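Urkwood Rooms: Furniture and Fittings

Filed under: Spaces & Interiors
16/08/2026
4 min read
Print this page | E-mail this page

Urkwood is a single-story building on the east side of Tillstead. It was a carpet showroom until the lease ran out, and it now holds a row of rooms that are let by the month. The rooms were refitted in April. This gallery page covers the furniture and fittings, with a few notes on where things came from and how they have held up since.

Front room

The front room kept its old counter. The top was sanded and oiled, and the drawers were given new runners. The left drawer still sticks in damp weather. Mail goes in the tray at the window end, and keys are signed for at the other end.

The floor is the one the showroom left. It was cleaned twice and patched near the door with a piece taken from under the counter, where the color had not faded. The patch is a shade darker than the rest and shows up in the afternoon.

Hallway

Coat hooks run along one wall at two heights. The lower row gets used for bags. There was a bench here at first, but it made the turn into the back rooms too tight for anyone carrying a box, so it was moved to the kitchen.

Room 14

Room 14 is the darkest of the back rooms. The curtains stay up all year and can be pulled along the sides. The carpet is dark gray, chosen because it was already on the roll in the storeroom and there was enough of it to do the room in one piece.

The table came from Geller, an office clearance dealer on the Tillstead road. It was one of a batch of 12, and the rest went to the other rooms. The top is a light wood grain with rounded corners, which was the main point in its favor, as the square-cornered desks that came before it caught people at the hip. There is a round cable hole toward the back. The batch cost $400 with delivery, and the legs had to be leveled once the tables were in place.

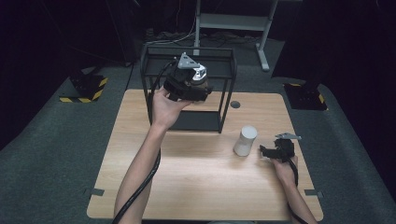 Room 14. Light wood-grain table with the black wire rack at the far edge and a white cup in front of it.

The rack came separately, from Ezeani, a shop fittings supplier that was selling off display stock. It is an open piece with thin legs, a top tier and a dark lower shelf that sits close to the tabletop. Small things can be kept on the lower shelf and still be reached from the front. It is light enough to lift off with one hand when the table needs wiping.

A damp cloth is enough for the tabletop. Spray polish was tried on one of the other tables and left a film that took several washes to get rid of. The small gray brackets at the left and right edges were on the table when it was delivered, and they were left on. Take care when sliding past the ends, as they stick out a little.

Kitchen

The kitchen has the bench from the hallway, a sink, a kettle and a short run of shelves. Cups are shared and should go back on the second shelf after washing. The cupboard under the sink is for cleaning supplies only. The door was rehung to open the other way, so it no longer hits the refrigerator.

Two of the Geller tables are pushed together here. The grain does not quite match where they meet. A strip of felt was put between them to stop the rattle.

Storeroom

Spare shelves, the last of the carpet roll and a few table legs are kept in the storeroom. Anything left there should have a tag with the room and the month on it. Untagged items are moved to the top shelf and kept until the end of the following month.

The old showroom sample books are on the bottom shelf. They can be borrowed, and some of the pages have been cut up already for chair pads.

Still to do

The hallway light needs a new cover. The kitchen shelves are due another coat of paint, in the same off-white as before. Room 14 will get a second rack if Ezeani has another in the same width. The last one listed was under stock number 2334, and it was taller than the one in use now, which would put the top tier out of easy reach from a chair.

Furniture inquiries can be left at the front counter in the mail tray.

Tags: tables, racks, workrooms, secondhand, Tillstead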